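Flostitz clothes collection asks for folded T-shirts
February 2018

The clothes exchange in Flostitz will take T-shirts again this spring, and the organisers ask people to fold them before they bring them. Last year 3000 pieces of clothing came in, and a large part of the time at the sorting tables went to shirts which had been pushed into bags.

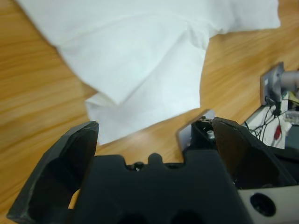
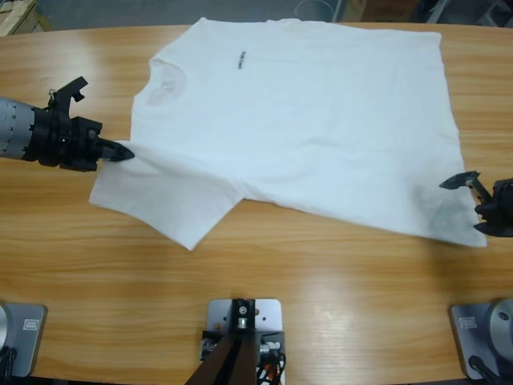

White fabric on the wooden table; in the second picture, a T-shirt laid out with its collar to the left.

Oksana Zinchenko, who leads the sorting, has written a short guide for households. It fits on one page and can be taken home from the library in Flostitz or from the town office in Vadinmont.

The guide begins with the table. It should be clean and long enough for the whole shirt, with the sleeves. The shirt is first spread out and the large creases are smoothed with the flat hand, from the collar down to the hem. After this the two sides are folded to the middle, the sleeves are laid back, and the hem is brought up to the collar in two steps.

"Many people start to fold too early," says Ms Zinchenko. "If one sleeve is still under the shirt, the packet becomes thick on one side and the pile falls over. I prefer that they spend a little more time on the first step."

She also asks that white shirts are kept apart from coloured ones. Small prints on the chest are no problem, but shirts with a name or a telephone number written inside should be left at home, or the writing should be covered with a piece of tape.

The folded shirts go into the Sial boxes, which are given out without cost at both places. One box holds 50 shirts of adult size. For children's clothes there is a smaller box, and it has a green label. Plastic bags will still be accepted for coats and blankets, but not for shirts.

In the last collection 174 households took part, and 70 of them came from Vadinmont. The organisers hope for more from the villages along the river, where the Kureo delivery van will now stop on its way back and pick up full boxes. People who want to use the van should leave their address at the library.

The collection is open until the end of May. Shirts with holes or strong stains are not suitable for the exchange and should be put in the textile container behind the station in Flostitz.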